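4. Discusión

4.1. Qué se entiende por «madurez equivalente»

Buena parte de la literatura sobre maduración acelerada de aguardientes de cereal descansa en una expresión que rara vez se define. Cuando Çınar y Sembiring sostienen que un destilado tratado con ultrasonidos y virutas de roble alcanza una «madurez equivalente» a la de un whisky criado en barrica, la equivalencia se establece sobre un puñado de marcadores: vainillina, siringaldehído, ácido gálico, intensidad de color. Son compuestos que la madera tostada cede con facilidad y que cualquier extracción enérgica libera en poco tiempo. Que aparezcan pronto en el líquido dice mucho de la extracción y muy poco de lo demás.

La crianza convencional incluye además una pérdida lenta de compuestos azufrados, la oxidación de una parte del etanol, la formación de ésteres a partir de ácidos que proceden de la propia madera y una concentración por evaporación que depende del almacén. El protocolo Mivow, tal como lo publicaron sus autores, no mide ninguno de estos procesos salvo el último, y lo hace de manera indirecta, por diferencia de peso. Nos parece arriesgado hablar de equivalencia con esa base. Preferimos el término «similitud extractiva», menos vistoso y más fácil de comprobar.

Tampoco ayuda que la graduación de partida cambie de un estudio a otro. En nuestro caso todas las muestras se redujeron al 46 % vol. antes del análisis sensorial, mientras que en los trabajos de Govindasamy la reducción se hizo antes del tratamiento. Un destilado rebajado extrae los taninos hidrolizables de otra manera, y comparar ambas series como si fueran una sola, cosa que hacen al menos las revisiones más citadas, mezcla el efecto de la técnica con el del agua.

4.2. El panel de cata y sus límites

Los resultados sensoriales se presentan a menudo como la prueba definitiva: si los catadores no distinguen las muestras, el debate estaría cerrado. Conviene recordar que una prueba triangular sin diferencias significativas no demuestra que las muestras sean iguales. Puede indicar también que el panel era pequeño, que estaba fatigado o que la copa se sirvió demasiado fría. En el estudio de Drekari participaron 19 catadores, reclutados entre el personal de la propia destilería, y no se informa de la potencia estadística. Solicitamos los datos individuales y recibimos una tabla de medias.

Para este trabajo se reunieron 106 fichas de cata, todas ellas cumplimentadas en copa negra y con las muestras codificadas por una persona ajena al análisis. El descriptor que mejor separó los destilados acelerados de los criados en barrica fue «madera verde», seguido de «cartón húmedo». El descriptor «vainilla», en el que se apoya casi toda la promoción comercial de estas técnicas, no separó nada. Harahap y Osman habían observado algo parecido con aguardiente de centeno, aunque lo atribuyeron al tostado de las virutas y no volvieron sobre ello.

Hay una objeción razonable a nuestros datos, y es que el panel estaba acostumbrado al whisky de barrica. Un catador formado en un estilo tiende a penalizar lo que se aparta de él. No disponemos de un grupo sin esa formación previa y, por tanto, no podemos descartar que parte del rechazo a las muestras aceleradas sea costumbre. Lo que sí sostenemos es que esa misma costumbre, cuando favorece a la técnica, tampoco debería aceptarse como prueba.

Figura 2. Superficie blanca y lisa, con un panel vertical del mismo color a la derecha. 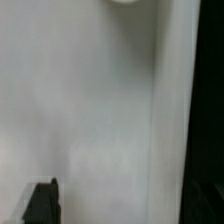

4.3. Influencia de la procedencia de la madera

Los defensores de la maduración acelerada suelen presentar la madera como una variable resuelta: se elige la especie, se elige el tostado y el resto queda en manos del equipo. Nuestra experiencia con los lotes de Solanki apunta en otra dirección. Las duelas de un mismo pedido, con idéntica especificación sobre el papel, dieron extractos tan distintos que hubo que repetir la serie completa en septiembre con madera de otro secadero. El proveedor achacó la variación a la altura del tronco de la que se había cortado cada pieza. Puede que tenga razón; no hemos encontrado en la documentación entregada nada que permita confirmarlo o desmentirlo.

En una barrica, estas irregularidades se compensan en parte por la lentitud del proceso y, más tarde, por el ensamblaje de barricas diferentes. En un reactor pequeño, donde unas pocas virutas pesan mucho en el resultado, la variación pasa casi íntegra al líquido. De los cuatro lotes tratados, el que obtuvo la mejor valoración aromática fue también el que presentó mayor astringencia, combinación que ningún modelo de los publicados hasta ahora predice.

Tampoco el historial de la madera recibe la atención que merece. En los ensayos de Wondora se emplearon virutas procedentes de barricas que habían contenido vino generoso, y los autores atribuyen a los ultrasonidos unas notas de fruto seco que bien podrían venir del vino retenido en la madera. El control adecuado, virutas idénticas sin tratamiento sónico y con el mismo tiempo de contacto, no figura en el diseño. Nosotros lo incluimos y la diferencia entre ambas muestras, en lo que toca al fruto seco, quedó por debajo del umbral que el panel era capaz de detectar.

4.4. Sobre el ahorro declarado

El argumento económico merece un comentario aparte. Se ha escrito que estas técnicas reducen hasta en cuatro veces el coste de inmovilizar existencias. El cálculo toma como referencia una barrica nueva y un almacén en alquiler, condiciones que pocas destilerías medianas comparten, y deja fuera el consumo eléctrico, la filtración posterior y la madera agotada, que no admite una segunda vida comparable a la de una barrica. Con los datos facilitados por los fabricantes no hemos conseguido reproducir la cifra, ni siquiera adoptando sus supuestos más favorables.

Queda abierta la cuestión de la estabilidad en botella. Varias de nuestras muestras aceleradas desarrollaron turbidez durante el almacenamiento, mientras que los controles se mantuvieron limpios. No sabemos todavía si se trata de un defecto de filtración o de una reacción más lenta entre los fenoles extraídos, y los análisis en curso no permiten por ahora inclinarse por ninguna de las dos explicaciones.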